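My Spring Report on Old Town Gates (and the Walls That Went With Them)
Independent study, final write-up
May 27, 2025

So I started this back in October thinking I was going to write about castles. Everybody writes about castles! Then I went looking for a small piece of the subject that I could get my arms around, and I ended up stuck on gates. City gates, to be exact - the openings in the walls where carts and sheep and tax collectors had to squeeze through. I've read about them pretty much nonstop for two semesters now and I'm still not sick of them.

What I looked at

My main case is the old river town of Nallport, which had a wall on three sides and water on the fourth. The local history pamphlet I worked from gives the wall 6 gates, and it puts the full length of the stone circuit at 862 paces. I have no idea whose paces. The author of the pamphlet doesn't say, and the older survey it leans on doesn't either, so I left the number in paces and didn't try to turn it into feet.

For comparison I used Plasadwood, a hill town with only 2 gates, one up top and one at the bottom of the main street. It's a much smaller place and the wall was mostly earth with a timber fence on it, but the lower gate was rebuilt in stone and it's a beauty (going by the drawings, I haven't been there).

The Zornulik Gate

This one is my favorite, so it gets its own section. The Zornulik Gate faced the market road at Nallport and it's the only one with a bent passage. You came in under the first arch, hit a blank wall, turned left, and went through a second arch into town. If you've read anything about forts you know the reason usually given: people attacking the gate have to slow down and turn while everybody on the walls throws things at them. Fine, I believe that. But I think the bend was just as useful on a regular market day. A cart that has to stop and turn is a cart you can look inside of and charge a toll on. The toll list I found in the pamphlet's appendix covers salt, hides, fish, and millstones, and the millstones paid the most by a lot. I'd love to know how they got a millstone around that corner.

My other question about the Zornulik Gate was how wide it was, and I went around in circles on it. One plan shows the two arches at the same width. Another one shows the inner arch noticeably narrower. They can't both be right, and the inner arch was pulled down when the road was straightened. I went with the narrower version in my floor plan because that plan looks more careful about everything else, but please read that as my guess.

The Pai Tower

Right next to the gate stood the Pai Tower, which the pamphlet calls a watchtower and an older map labels as a grain store. I think it could have been both at different times. It had a door at ground level, and that seems like an odd choice for a tower you plan on defending, so I lean toward grain for the later years. The stairs inside went up the wall in a spiral and the treads were worn down on the outer side, where people put their feet.

What was left of it got recorded before the last of the stone was carted off, and there are 680 stones in that inventory, sorted by size. I read the entire list. I'm not saying it was fun, but I did learn that the corner blocks were a different stone from the rest, which makes me wonder if they were taken from something older.

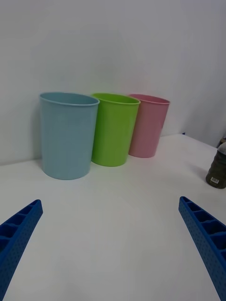
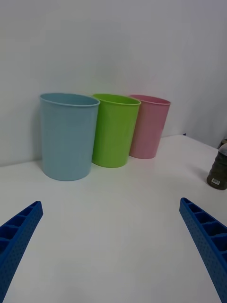
Cups lined up near the back of a white table, both times.

What I'd do differently

I spent way too long on the reading and not enough on the drawings. My floor plan of the gate is okay, but the elevation is pretty rough, and I ran out of time to do Plasadwood's lower gate at all. I also should have kept better notes on which fact came from which source. Twice I had to go back through a whole stack of photocopies to find one sentence about hinges (iron, set in lead, if you're curious).

If I get to keep going next year, I want to look at how gates were shut at night. Somebody had the keys, and somebody got locked out, and there must have been rules about it. The Nallport toll list mentions a fee for opening the small door after dark, so there's a place to start. I've already asked the library to hold the second volume for me.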